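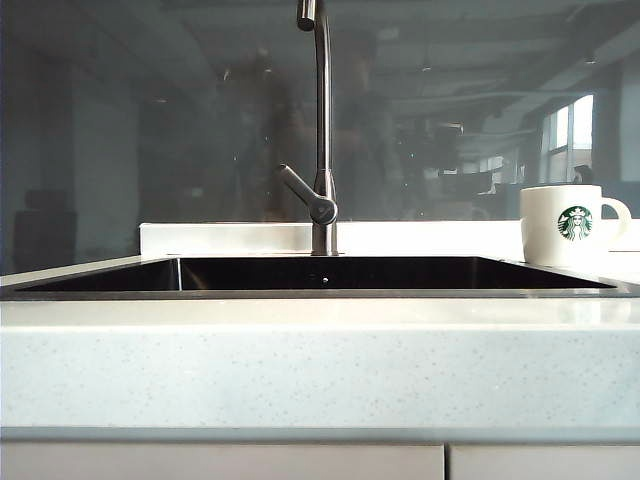

20/06/2021

We have been in the Bukach house for nine months now and I finally got the water tested. The house is on a well, 306 feet deep according to the paper the last owner left in a drawer, and I had never lived with well water before. In town you pay the bill and don't think much about it.

The kit came from a lab called Brornent. It cost $53 and you fill three small bottles, pack them in the foam box and mail them the same day. You are supposed to let the cold tap run for five minutes first and keep your fingers off the inside of the caps. I did it early in the morning so I could make the post office in Ayaaba before noon.

Results took a week and a half. No bacteria, nitrates low, a little iron. The hardness was high, which I could have guessed from the kettle. The scale in there comes off in flakes and I have been boiling vinegar in it once a month since December.

I got a quote for a softener from Plillico. They wanted more than I would like to spend this year, and that was before the plumbing to get it next to the pressure tank. The other choice is to live with it and buy more vinegar. I'm leaning that way until fall.

What I did do was put in a sediment filter, the clear kind you can check by looking at it. It took most of an afternoon because the shutoff valve would not close all the way and I had to turn off the pump and drain the line into buckets. I also set aside $500 for a new pressure tank - the old one has rust along the bottom seam and I don't trust it through another winter.

Next test is in the spring. I wrote it on the wall by the pump, under the dates the last people wrote there.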